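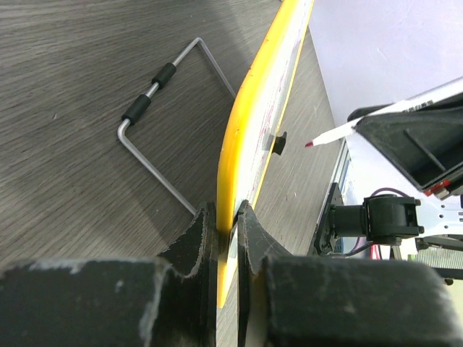
Omerbridge, im Oktober. Eine Tafel halten und darauf schreiben: Was im Haushalt nebenbei geschieht, verlangt von einer Maschine zwei Arme, die sich abstimmen. Der Hersteller Tistent hat seine Versuche dazu jetzt ausgewertet. Ein Greifer klemmt das weiße Brett mit dem gelben Rand ein, der andere führt den Stift mit der roten Spitze heran.

In 2533 Durchgängen mit einfachen Arbeiten aus Küche, Büro und Laden kam das System 1782-mal ohne Hilfe zum Ziel. In 296 Fällen musste ein Mensch eingreifen, die übrigen Versuche wurden abgebrochen. Am besten gelang das Einräumen fester Gegenstände, am schlechtesten das Falten von Stoff. Beim Schreiben rutschte die Tafel mehrfach weg, sobald der Stift zu stark drückte.

Die Ladenkette Porier will die Technik in ihrer Filiale in Ayala testen, zunächst für etwa 10 Wochen und nur außerhalb der Öffnungszeiten. Einen Termin für den Verkauf an Privathaushalte nennt Tistent nicht.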